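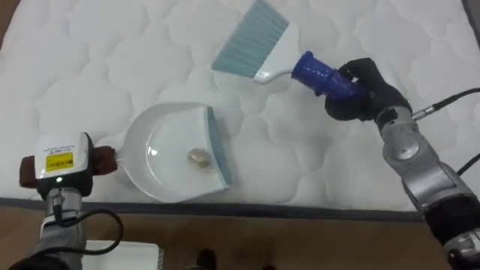 Do the pads need changing often, Raluca Ciobanu wanted to know, because hers go shiny. Mine get a wipe after every session and a proper look in April! The Helis two-arm set lives or dies by its grip, so I start with the pads on the left gripper, then close them on the dustpan handle and give it a gentle tug.

Next I follow the cables by hand, wrist to shoulder, with everything powered down (please do this bit). A loop that's too tight will pull at the plug when the arm reaches out.

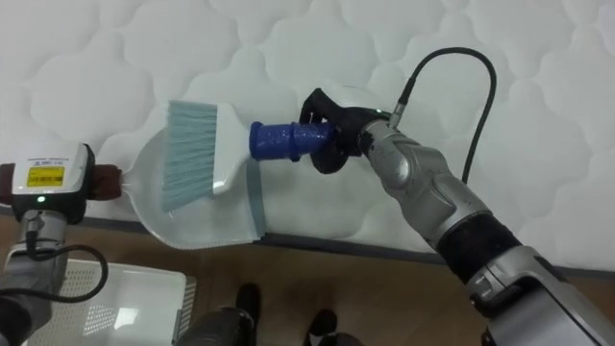 Frauke Kasten says she leaves far more slack at the right wrist and has never had a snag. Fair enough, mine's a bit shorter. Spare pads come in packs of 2, cable clips in bags of 100, and both fit the older Camance stand too.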